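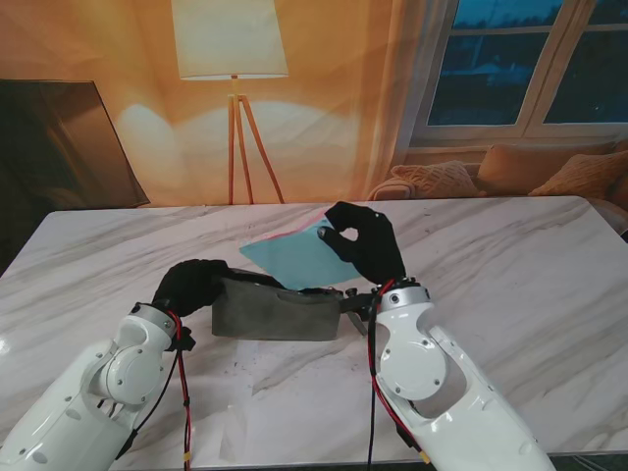

*Gray zip case, blue plastic sheet, scissors. The marble makes everything look tidier than it is.*

I have never trusted a pouch. People who love them talk as if a zipper were a filing system, and I've opened enough of them to know what's usually inside, a layer of receipts and one dead pen.

So when Arturo Dal Bello told me to stop keeping my desk stuff in a drawer and move it into soft cases, I said no for most of the winter. He reads a newsletter called Asach, which has a whole theory about this. Every job gets a case. You take out the case, do the job, put the case away. The newsletter claims 2,000 readers and I'd like to know how many of them can find their scissors.

Scissors are where the theory gets shaky for me. A soft case sags around whatever you put in it, and scissors are long, stiff and pointed at one end. Put them in handles first and the points sit up by the zipper waiting for your fingers. Put them in points first and sooner or later they'll try to come out through a corner. The Asach answer is to buy a smaller case for the scissors and put that inside the bigger case. I read that part twice.

Then there are plastic sheets. I like them, up to a point. A clear or tinted one keeps a form flat and you can see which form it is, and that's more than a gray pouch will ever do for you. But they're slippery, they stick to each other in summer, and they never seem to be quite the size of the thing you want to put them in. Either the corner folds over or the zipper catches on it. I caught one in October and had to cut it free, with the scissors, which were in the same case. You can guess which way up.
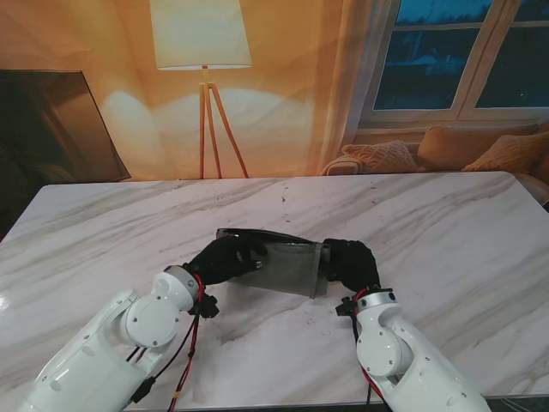

Arturo says I'm overfilling. Maybe so. His rule is that a case should still lie flat when it's closed, and if it doesn't, something has to go. That's a decent rule and I've started using it, though I notice it works just as well on a drawer.

What I won't do is buy the set. Ferri sells 14 of them nested in a box, in colors that all look like wet cement to me, and Urar has a version with little windows for labels. If you need a label on a thing so you'll remember what's in it, I think you've got too many of the thing. My sister has the Uvura ones and keeps charging cables in every single one of them.

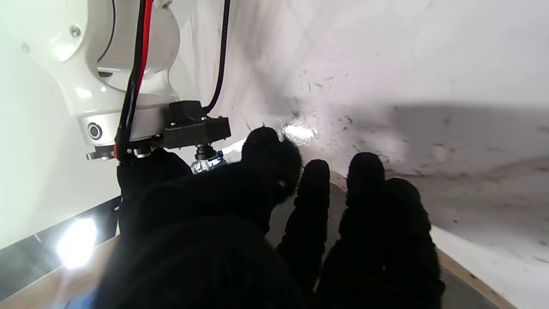

**Jozef Cuypers** — 2022-04-12 — filed under Desk, Complaints

Where I've ended up, for now, is one case for paper and no case for anything sharp. The scissors live in a jar. The plastic sheets go in first, against the back, with the open edge up so that nothing slides out when I tip it. Pens are banned. I timed nothing and measured nothing, so don't write to me asking for proof.

It's a little better than the drawer, I'll give Arturo that much. The tax papers were where I left them last week — both pages. But the drawer had 700 things in it and the case has a handful, so I'm not sure the zipper deserves the credit. I threw out a lot of junk that afternoon, and I suspect a shoebox would have done the same job.

I'll keep it up until the zipper goes. The pull on mine is already getting stiff at one end.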